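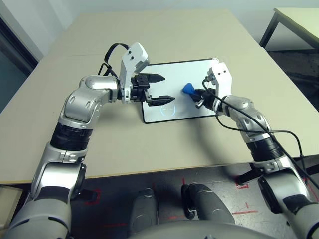
Chapter 2
Gathering Examples

A learning system can only copy what it has been shown. Before any training begins, somebody has to sit down and produce the examples, and the quality of that work sets a limit on everything in the later chapters.

An example, in this book, is one complete attempt at a task, stored from the first movement to the last. It holds the camera pictures, the joint positions of both arms and the opening of each gripper. The Drulcombe set, used throughout Part One, contains 1470 examples of small objects being handled on a tabletop. Guangming Liao and the Nilier group had planned for 2000 – the rest were dropped after checking.

We begin with the choice of task. Section 2.1 deals with how to word it so that two operators would do the same thing. Section 2.2 covers start positions and how far to vary them. Section 2.3 looks at failed attempts, which are often worth keeping if they are clearly labelled.

You will need the recording sheet from Chapter 1. Exercises marked with a star use the shorter Fumel set of 28 examples, which can be read through by hand in an afternoon.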